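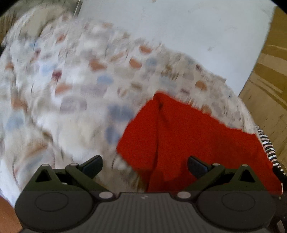 Home | Reviews | Threads | About

We use cookies to remember your settings. Accept | Manage

Watched "Umdale" last night, the new one from Tomás Calado. A few posts on it while it's fresh. No spoilers past the first half hour.

It's a small film. Two sisters go back to the village where their father kept the ferry, and find the ferry has been sold. Most of what follows is them waiting for a man called Tellico to ring back. 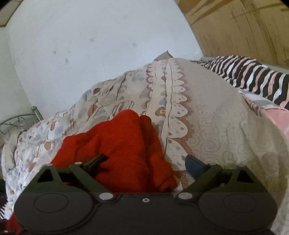 Gunhild Hjaltadóttir

The older sister is the reason to see it. She does very little with her face and you still know when she's lying. The younger one has the bigger speeches and gets through them well enough.

Calado shot it in Cesedthorpe, standing in for Umdale, and the place looks properly lived in. Wet roads, bad curtains, a chip shop with one customer.

The middle drags. There are three scenes in the solicitor's office and they all tell us the same thing – the father owed money. I would have kept the second.

It's also a film about faith, which the trailer hides. The father stopped going to chapel and his daughters disagree about why. Calado doesn't pick a side. I liked the chapel scene more than anything else in it.

Music is by Grímsdóttir. Mostly cello, mostly quiet. It comes in too early at the funeral.

Some swearing, one drunk driving scene that younger teenagers may find upsetting. Nothing else to worry about.

It's on in a handful of cinemas now if yours is open, and online from August. I'd give it 6 out of ten, maybe a bit more for the last shot of the river.

6/17/20

Comments

pellam: Agree on the solicitor. I went and made tea during the third one.

rowanb: Is it subtitled at all? My mum struggles with the accents.

Gunhild Hjaltadóttir: Not on the copy I had, sorry.

oldferryman: Wrong sort of boat for that river but I enjoyed it.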